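手机为什么走到哪里都有信号
给小读者的通信技术说明

适读年龄:九岁以上
阅读时先看正文,遇到不认识的词,可查文末的词语表。

一、手机是一台无线电收发机

手机能打电话、能上网,靠的是无线电波。手机里有一个发射部分和一个接收部分,两者共用很小的天线。说话时,麦克风把声音变成电信号,芯片把电信号变成一串数字,发射部分再把这串数字加到无线电波上,送到空气中。

无线电波看不见,也听不见。它和可见光属于同一类东西,都叫电磁波,区别在于频率不同。频率是指一秒钟之内振动多少次,单位是赫兹。每秒振动一次是一赫兹,每秒振动一百万次是一兆赫。手机用的电波,频率在几百兆赫到几千兆赫之间,有些新网络用得更高。

手机的发射功率很小,电波传不了太远。两部手机相隔一座城市,不能直接互相通话,中间需要别的设备帮忙转送。这个设备叫基站。

二、基站和小区

基站通常装在铁塔上或楼顶上,由天线、收发设备和电源组成。天线多为长条形的白色或灰色板子,竖着安装,朝向不同的方向。一座铁塔上常见3个方向的天线,每个方向负责一片扇形的地面。

基站能照顾到的一片地面,叫做小区。这里的小区和居民住的小区没有关系,只是同一个词。工程师画图时,习惯把小区画成六边形,因为六边形可以一个挨一个地铺满地面,不留空隙。真正的小区形状并不规则,山坡、楼房和树林都会改变它的边界。

把许多小区拼在一起,图纸看上去很像蜂巢,所以这种网络叫蜂窝网络。

三、为什么不建一座特别高的大塔

早期的移动电话就是这样做的:一座城市建一座大功率的塔,所有车载电话都和它通话。问题在于频率不够用。同一时刻,同一个频率在同一片地方一般只能给一对通话使用,如果两对同时使用,信号会互相干扰,听起来就是杂音。

举一个算术例子。假设Badetti城只有50个可用的频道,全城只有一座大塔,那么同一时刻最多50个人打电话,第51个人必须等待。

现在把城市分成许多小区,每个小区用小功率的基站。甲小区用过的频道,隔开一段距离之后,乙小区可以再用一次。电波到达乙小区时已经很弱,不会造成明显干扰。这种办法叫频率复用。频道总数没有增加,同时通话的人数却能增加很多倍。

人多的地方,小区要划得小。商业街上,两个基站可能只隔几百米;农田里,一个基站可以管几公里甚至更远。

四、走路和坐车时怎样不断线

手机开机之后,会不断测量附近几个基站的信号强弱,并把结果报告给网络。信号强弱用分贝毫瓦表示,数值一般是负数,负得越多,信号越弱。屏幕上的几格信号,就是手机把这个数值换算成的图形。各家手机的换算方法不一样,同一个地点,一部手机显示4格,另一部可能显示三格,不能只凭格数判断哪一部手机更好。

从一个小区走进另一个小区时,网络会安排新的基站接替旧的基站,这个过程叫切换。切换的步骤如下:

手机报告:旧基站变弱,新基站变强。
网络检查:新基站有没有空闲的资源。
网络下令:手机改用新基站。
手机执行,旧基站释放资源。

整个过程通常远远短于一秒,通话的人多半察觉不到。如果新基站已经满员,或者旧信号消失得太快(例如列车突然进入没有设备的隧道),切换就可能失败,电话会中断。

五、别人打来电话时,网络怎样找到手机

没有通话的时候,手机也会和网络保持联系。网络把许多小区编成一组,叫位置区,每组有一个编号。手机走进新的位置区,会向网络登记一次。

假设一部手机登记在Zunar镇,位置区编号是623。有人拨打它的号码时,网络先查登记表,查到623,然后让这一区里的所有基站同时发出一条短消息,内容相当于“这部手机在不在”。这一步叫寻呼。手机听到自己的编号,就回答附近的基站,接着铃声响起。

网络不需要在每一个小区里都重新登记,这样可以节省手机的电量。位置区太大也不行,寻呼消息会占用太多资源。区的大小由工程师计算之后决定。

六、从1G到5G

字母G是英文“一代”的第一个字母。

第一代移动电话用模拟信号,声音的变化直接加在电波上,只能通话。第二代改用数字信号,可以发短信,声音里的杂音也少了。第三代可以比较顺畅地浏览网页和打视频电话。第四代把语音和数据都拆成数据包来传,看视频变得平常。第五代速度更快,延迟更低,同一片地方可以连接的设备更多。

延迟是指从发出指令到收到回应所用的时间。看动画片时,延迟长一点关系不大,播放器会提前存下一段。远程控制机器时,延迟就很重要,指令晚到,机器的动作也会晚。 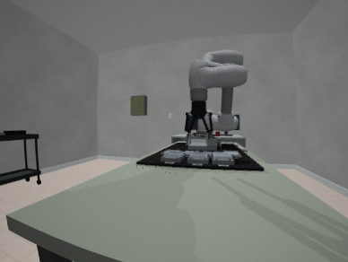

有位署名Carero的读者来信说,家里的孩子读完第六节以后一直以为5G手机在任何地方都比4G手机快,到了乡下外婆家才发现并非如此,希望文章能把这一点写清楚。

这个意见是对的。手机上显示哪一代网络,只说明它连到了哪一种基站。实际速度还要看以下条件:

离基站有多远;
中间有没有厚墙或山;
同一小区里有多少人在用;
基站后面的光缆能传多少数据。

一个空闲的4G小区,有时比一个拥挤的5G小区还要快。另外,频率较高的电波穿墙能力较差,传播距离也较短,所以使用高频率的5G基站需要建得比较密。

七、基站后面还有什么

许多人以为,电话从一部手机经过空气一直飞到另一部手机。事实上,只有手机到基站这一小段使用空气。基站后面大多连着光缆,光缆里的玻璃纤维比头发丝粗不了多少,数据以光的形式在里面传送。

从Badetti城打电话到Caron岛,信号的路线是:手机,基站,城里的机房,海底光缆,岛上的机房,岛上的基站,对方的手机。其中走得最远的是光缆那一段。机房里的交换设备负责查号码、选路线和记录通话时长。

八、可以做的小实验

实验需要一部手机和一位大人。

先在窗边记下信号格数,再走到房间中央记一次,最后走进电梯或地下室记一次。每个地点停留一分钟再记录,因为屏幕上的图形更新得比较慢。把三次结果写成表格,比较哪里最弱。

电梯轿厢多为金属,金属会反射无线电波,所以里面的信号常常变弱。有些电梯里装了小型天线,结果会不同,这也应当写进表格。

实验时不要进入机房,不要靠近铁塔和天线。

词语表

基站:和手机通过无线电通信的固定设备。
小区:一个基站或它的一个方向所覆盖的区域。
频率:一秒钟内振动的次数。
频率复用:隔开一定距离后再次使用同一频率。
切换:手机从一个小区转到另一个小区时更换基站的过程。
寻呼:网络在位置区内查找手机的过程。
延迟:从发出到收到回应的时间。
光缆:用玻璃纤维传送光信号的线缆。

下一篇:短信为什么有字数限制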